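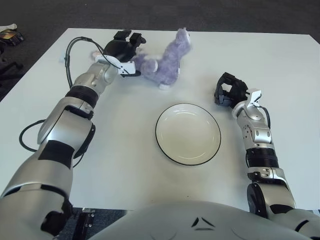
Wenche Dahlgren writes that the Cludow set lasted two dinner parties at her place before her son would accept toast from any other plate, and could we please sell the plate separately. We can't, Wenche, but we sympathize. The plush goes with the plate and the plate goes with the plush.

Cludow Supper Set
Item 3736
$39, tax extra

The idea is modest. A purple plush companion sits at the table with your child, and a round plate with a thin dark rim gives the two of them something to gather around. The plate is a real plate and will hold a grilled cheese. The plush is a plush and will not eat the crusts, whatever you may have been told by someone under five.

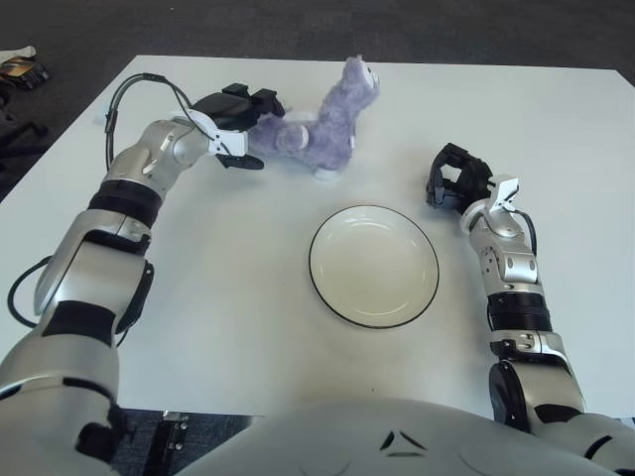 Cludow Supper Set: plush in purple, plate with dark rim. Table not included.

Colour: the plush comes in purple. We had a beige one in the catalogue for a while, and it sold to grown-ups who then wrote to ask why it was never played with.

Care: wash the plush cold in a pillowcase and hang it to dry out of sight of its owner. The dryer turns the fluff into something closer to felt. The plate goes in the dishwasher, top rack - no microwave, please.

Spare plates: Pramside stores keep a few behind the counter at $9, for anyone who already has the plush and can show a receipt. 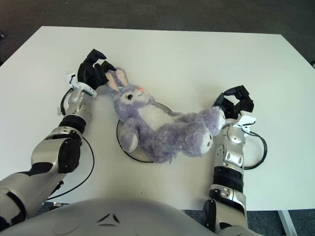 Mostivance | Soft Toys & Tableware Dept.

Questions about the set go to Tapio Juntunen, mornings before 11. Lost plush inquiries are handled the same day where possible, as we have heard what bedtime sounds like in the meantime.

Returns are accepted within 29 days, tags on, ears unchewed. A plush that has already been given a name is considered sold.

Ships from our Moncton warehouse. Next restock in June.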